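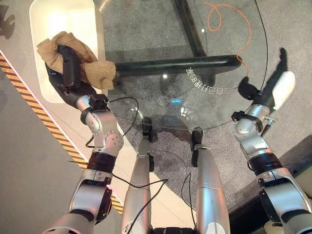

**To:** Raili Tikkanen
**From:** Lertchai Sriwong
**Project:** Lurnevside common room, furniture care and cleaning
**Period:** to the end of March

Work on the common room is on budget and one item behind. The grant for this part of the job was $852. We have spent $192 on cloths, glass cleaner and felt pads, and $166 on replacement feet for the chairs. The rest is held for the shelving.

## Glass table

The round table with the clear glass top is now on the weekly list. It had been left off because the old list only covered timber and laminate. The top is wiped first, then the black bars of the base, with a dry cloth for both. The glass is see-through, so dust on the bars shows from above and people complain about it sooner than they do about the floor.

We are keeping spray off the small line of white lettering on the glass. Numley, who supplied the cleaner, could not tell us if it is safe on print, and I would like an answer in writing before we change the method.

The whole table is allowed 30 minutes a week. That includes moving the chairs out and back, and it may be more than we need once people are used to it.

## Chairs and floor

The new feet are on all the Besson chairs. Two of the older Bernel chairs take a different size and are stacked in the hallway until the right ones come in. Scuffing near the windows has not been dealt with. It needs a proper buff, and I have asked for a price.

- Felt pads: fitted, with a spare sheet in the supply cupboard.
- Cloths: washed in-house without softener, which was leaving smears on the glass.
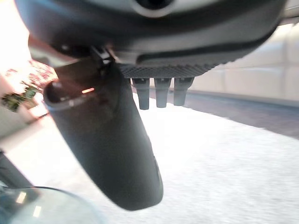 ## Still to do

The shelving is the item that is behind. The brackets we were sent did not match the order and have gone back. I expect the replacements in April and will fit them before the room is booked for the evening classes.

I am asking to carry the unspent money into the next period. Please let me know if you need the receipts beforehand, otherwise they will come with the final report.

Lertchai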